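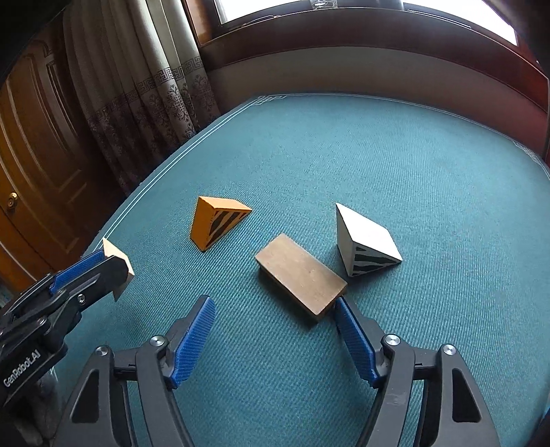

Wooden blocks, close up.

January Weekend Away: Frequently Asked Questions

Updated September 17, 2018

Hamel Community Church goes away together every January. Most of the questions we get are answered on this page. If yours isn't, email the church office or speak to Lucienne Millet after either morning service.

Where is it?

We are back at Rorska Lodge. The lodge is at 2,457 feet, at the end of a county road that is plowed daily. The last few miles are steep. Carry chains or have snow tires, and try to arrive before dark if you haven't driven it before. The map link in your confirmation email goes to the correct entrance. Some phone maps send people to the service gate on the north side, which is locked.

When does it start and finish?

Check-in opens at 4 p.m. on the first day and dinner is at 6:30. The first session is after dinner and is short. We finish with lunch on the last day, and rooms need to be cleared before that lunch. There is no church service in Hamel that weekend.

Who can come?

Anyone. You don't need to be a member, and you don't need to have been to the church before. If you are under 18 you need to come with a parent or with another adult your parent has named on the form.

How much does it cost?

Prices are on the booking form and depend on the room. They include all meals from the first dinner to the last lunch. Children under three are free if they share a bed or bring a travel crib. A deposit of $25 per person holds your place, and the balance is due two weeks before we leave.

What if I can't afford it?

Please still come. The church has set aside $2,000 this year to help with the cost. Tick the box on the form that says "I would like some help" and write down what you are able to pay. Armelle Lecomte is the only person who sees those answers. You won't be asked for pay stubs or an explanation.

Can I get a refund?

Up to two weeks before, yes, all of it except the deposit. After that the lodge charges us for the bed whether it is used or not, so we can only refund you if someone takes your place. We keep a waiting list and this often works out.

What are the rooms like?

There are family rooms, twin rooms and two bunk rooms. Family rooms have their own bathroom. Everyone else shares one down the hall. Bedding is supplied but towels are not. If you are coming alone and would like a room to yourself, say so early – there are only a few.

Is the building accessible?

The dining room, the meeting room (called Zirker Hall on the signs) and three of the bedrooms are on the ground floor with no steps. One of those bedrooms has a roll-in shower. The upstairs rooms are reached by stairs only. Let us know what you need on the form and we will give out the ground floor rooms before anything else.

What happens in the sessions?

We sing, someone teaches from the Bible, and then there is time to talk in small groups. This year we are reading through Philippians, one chapter per session. Groups are mixed by age. You are welcome to listen and say nothing.

Do I have to go to everything?

No. People skip sessions to nap or go for a walk. Please come to meals on time, though, as the kitchen serves once and then closes.

Is there anything for children?

Yes. Children up to fifth grade have their own program during the two morning sessions. It includes a Bible story, crafts and time outside. All the leaders are background checked. In the evening, children stay with their parents. Middle and high school students join the main session and then have their own group.

What about special diets?

The lodge can cook vegetarian, gluten-free and dairy-free meals if they know in advance. For serious allergies, please call the office as well as filling out the form. The kitchen uses nuts.

What is there to do in the afternoons?

Afternoons are free. There is a marked snowshoe loop starting behind the lodge, and a sledding hill next to the parking lot. You can rent snowshoes from Stedus Outfitters in the village, but you need to bring your own sled. There are board games in the lounge, and you can bring more.

Can I get a ride?

Probably. Tick "need a ride" or "can offer a ride" on the form, and we will put people in touch the week before. Drivers are not paid, so please offer something toward gas.

Is there cell service or wifi?

Cell service is poor inside and a little better in the parking lot. The wifi reaches the lounge but not the bedrooms. The lodge has a landline for emergencies, and the number is in your confirmation email.

Can I bring my dog?

Sorry, no. The lodge allows service animals only.

How do I book?

Use the online form or pick up a paper one from the welcome table. Paper forms can be handed in at the office with a check for the deposit. You will get a confirmation within a week.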